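Ulell: Gathering Demonstrations for a Tidying Arm in a Furnished Room
Project report, second-year robotics module
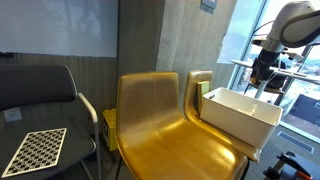
1. What we set out to do

The title of our proposal promised "household manipulation in varied settings". The setting we got was a meeting room with two gold bar chairs, a concrete pillar and a very large window. We took it. The aim shrank accordingly: collect enough demonstrations of a robot arm handling ordinary objects on and around chairs that a learned policy (we named ours Ulell, during a long lunch) could have a fair go at copying them.

By a demonstration we mean one complete run of a task with a person steering the arm through Maihi, the department's teleoperation software. Maihi records the joint positions, the gripper state and the video together. It also records the operator's pauses, and ours were often thoughtful.

2. Tasks

We kept to 3 tasks, all using seats as surfaces:

Sponge to bin. Pick up the sponge and drop it in the white storage bin.
Bin by the handle. Take the bin by the cutout at its short end and turn it to face the window.
Plate lift. Raise the perforated plate off a seat and put it back down.

The first sounds like a warm-up. It was the one that took longest to get right. A sponge standing upright between a chair back and the side of a bin leaves very little room for two fingers, and a sponge lying flat is a different problem altogether. We began by always placing it flat, until our supervisor asked whether we expected every sponge in the world to be so obliging. After that we varied it.

3. Collecting

We planned 20 demonstrations per task and then kept going on the sponge, for the reasons above. The final tally was 86 recorded runs. Of these we threw out 28, which looked like a shocking waste in the October progress report and looks rather sensible now. A run was dropped if the video and the joint data had slipped out of step, if the operator gave up partway, or if somebody walked through it with a coffee.

We argued for a week about clumsy runs. One camp wanted only smooth ones. The other pointed out that a policy which has never seen a missed grasp has no idea what to do after one. We kept the clumsy runs as long as the operator recovered and finished the task, and tagged them so they could be taken out later. They are still in.

4. Things the room taught us

Glossy chairs are lovely to sit on and a nuisance to film. The gold finish throws back bright streaks, and the streaks shift as the daylight does. Our early sponge runs were all done in the morning. The first version of Ulell did well in the morning and at four in the afternoon reached confidently for a patch of light. From then on we split each session between early and late, and wrote the time on the run sheet.

The seats also curve. Nothing put down on one sits quite level, and a bin that leans a little at the start tends to lean a lot once nudged. We had meant to mark fixed start positions with tape. The tape would not stay on the gold surface, so the positions were set by eye and vary more than the method section of our proposal would like. We suspect this did the data some good, but we can't claim it was planned.

5. Labelling

Each run was labelled by a person who had not steered it, using Flenis, a small script that plays the video and asks for the start and end of every grasp. Two of us labelled the same handful of runs as a check and agreed on nearly all the ends and far fewer of the starts. Does a grasp begin when the fingers touch, or when they close? We settled on closing and relabelled the lot. That cost an evening and two packets of biscuits, neither of them claimed back.

6. What is left

The plate task is thin. Most of its runs come from one operator, who approaches everything from the left, and so does the policy. Next term's group should swap operators every few runs, and use the spare run sheets in the Sadier folder on the shared drive. The column for time of day is already there.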